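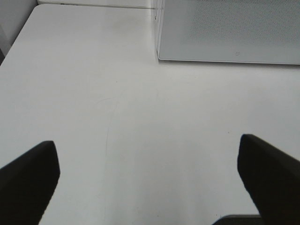
Last changed: 24 October 2023

4. Recording examples with the wrist camera

Read this section before your first session, even if you've recorded on another arm. The Skirar sales sheet says the system "learns from a handful of tries." We have not seen that happen on our bench. Plan for a dull afternoon, and plan to throw part of it out.

Everything below assumes the arm is mounted and the Weto recorder is installed (Section 3). The view at the top of this page is what the learner gets at the start of an example: two black fingers, open, and a white table. It does not get your intentions.

4.1 Before you record

1. Home the arm and open the gripper all the way.

2. Bring up the wrist view in the recorder. Both fingertips should be visible, one on each side, with bare table between them. If you can see only one, stop and reseat the camera. Do not try to fix this by turning the wrist.

3. Check the focus on the table surface. The fingers sit very close to the lens and will look a little soft. Leave them that way. If you focus on the fingers, you lose the table, and the table is where the work is.

4. Look for marks between the fingers. Ours has a thin curved streak and a few dark specks. Wipe off what comes off. Scratches stay.

5. Set the lights and leave them alone for the whole session. Even, soft light works best. The manual that came with the arm claims the software "adapts to all lighting." Emerson Barros tested that claim in June and went back to taping over the dimmer.

6. Put the clear panel where you want it and mark its corners with tape. The lower edge may show in the upper right of the view. That is fine as long as it shows in the same place every time.

CAUTION: Keep hands and sleeves clear of the fingers whenever the arm has power. The recorder's pause button pauses the recording. It does not pause the arm.

4.2 Recording

1. Choose one task and write it down in a single sentence. If you need the word "and," you have two tasks. Record them separately.

2. Press Start and wait 2 seconds before you move. The blank stretch at the front gives the trimming tool something to hold on to.

3. Guide the arm through the task at a slow, even pace. Don't show off.

4. Open the gripper fully, back away, and press Stop.

5. Mark the example Good, Bad or Unsure right then. You will not remember later.

6. Move the object to a new starting spot and repeat. After every eight examples, go back to the home position and compare the live view with the saved reference view. If the panel edge or the table edge has shifted, something got bumped, and everything since the last check is suspect.

NOTE: The recorder shows a "quality score" after each example. As far as we can tell, it measures how smooth the motion was. Washington Prado recorded five examples in which the gripper closed on air, very smoothly, and all of them scored in the top band. Use your own eyes.

4.3 How many is enough

The Canaria starter pack suggests 1,000 examples per task and gives no source for the number. We don't have a better one to offer. What we can say is that a smaller set with varied starting spots has served us better than a big set where the object always sat in the same place. The progress bar in the recorder fills up either way, so don't read much into it.

Bad examples should be kept, in their own folder. Don't feed them to the learner unless you're using the Leite training script with the failure option turned on. The option is off by default, and the script won't warn you if you mix the folders.

4.4 Checking the set

1. Open the set in the review window and play every example marked Unsure. Decide.

2. Play a random handful of the ones marked Good. If any of them are wrong, play them all.

3. Look at the first frame of each example side by side. They should agree on the fingers, the panel, and the light. Anything that stands out goes to the Bad folder.

4. Hold back one session from training and keep it for testing. A learner tested on its own training examples will look brilliant, and most of the demo videos you've been sent were probably made that way.

CAUTION: "Clean Up Set" in the File menu deletes the original recordings along with the trimmed-off ends. There is no undo. Copy the folder to a second drive first.

If the review window comes up blank, see Section 7, Recorder faults.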